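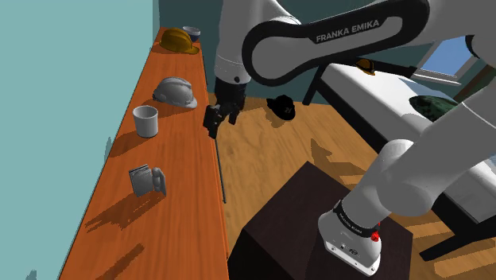
Planico信金の口座、手数料が変わるって通知が来た人いますか? うちは夫婦で小さな内装の仕事をしていて、事業用の口座をずっとここに置いてるんですが、3月から残高が少ない口座は月627円の管理料がかかるそうです。事務所の棚なんて黄色いヘルメットと白っぽいヘルメットにカップが並んでるような所帯で、経理は私ひとり。通知を読むのが後回しになって、昨日の夜やっと開けて「えっ」となりました。同じ人いたら、どうするつもりか教えてください!
(ok_hee_seo)

この記事は3分で読めます

pirkden住まい
来ました来ました。うちは個人の普通口座ですけど、紙の通帳を使ってると別に年2000円って書いてありませんでした? ネット明細に切り替えればゼロ。窓口で聞いたら切り替えは11番の用紙だそうです(なぜか置いてある場所が奥のほうなので、聞いたほうが早いです)。

taeyang_s
正直、627円くらいで騒ぐことかなと思います。信金は大手より融資の相談に乗ってくれるし、そこにお金を払ってると思えば安いですよ。私は工具の入れ替えのときに助けてもらったので、たぶんこのまま置いておきます。

ok_hee_seo
taeyang_sさん、それはわかるんです。うちも最初の軽トラはここで借りました。ただ、毎月かかるのが引っかかるんですよね。売上の入金口座と税金用に分けた口座と二つあって、両方引かれたら年間でけっこうな額になるので。

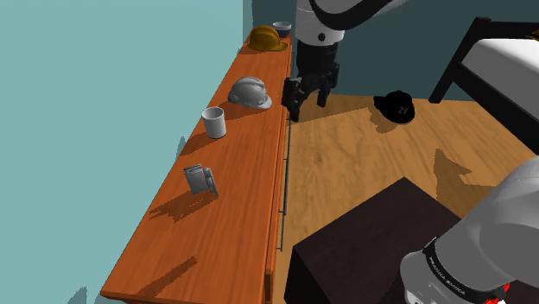

それで税金用のほうだけ解約して、入金口座にまとめようか迷っています。でも分けておかないと、納税の時期に「あれ、足りない」ってなるのが目に見えてて…。前科ありです(笑)

Won_Eun
まとめないほうがいいに一票。残高の条件って月末時点じゃなくて月の平均で見るはずだから、税金用にちゃんと貯めてる人なら引っかからない月のほうが多いんじゃないですか。

pirkden住まい
え、平均なんですか? 私が窓口で聞いたときは月末の残高って言われましたよ。

Won_Eun
あれ、そうなんだ。私のは前の規定の紙かも。ちょっと自信なくなってきました。通知の裏面に細かく書いてあるはずなので、ok_hee_seoさん見てもらえますか。

ok_hee_seo
裏、見ました! 「毎月末日の最終残高」でした。pirkdenさんが正解です。あと、定期を組んでる人は対象外とも書いてありました。満期が30日以内に来るものは数えないそうなので、そこだけ注意ですね。

taeyang_s
じゃあ税金用のお金を短い定期にしておけば済む話では。

da_eun_o
横からすみません。定期にすると急な納付のとき面倒ですよ。去年それをやって、中途解約に本人が行かないとだめと言われ、現場を半日抜けました。私はそれで懲りて、Tokexのネット口座を税金用にしてます。管理料はかからないし、振込も月に何回かは無料です。窓口がないので、うちの母みたいな人には勧めませんけど。

taeyang_s
ネットだけの口座に税金のお金を全部置くのは、私はちょっと怖いな。アプリが止まった日が納期限だったらどうするんですか。

da_eun_o
それは期限の当日に払うからでは…。私はいつも前の週に済ませてます。

ok_hee_seo
耳が痛いです、毎回当日に払ってるので(笑) とりあえず入金口座はそのまま残して、税金用は額の小さい定期をひとつ組めるか、昼休みに窓口で聞いてきます。通帳もついでにネット明細にしようかな。11番の用紙ですよね?

pirkden住まい
11番です! 印鑑も忘れずに。私は一度取りに帰りました。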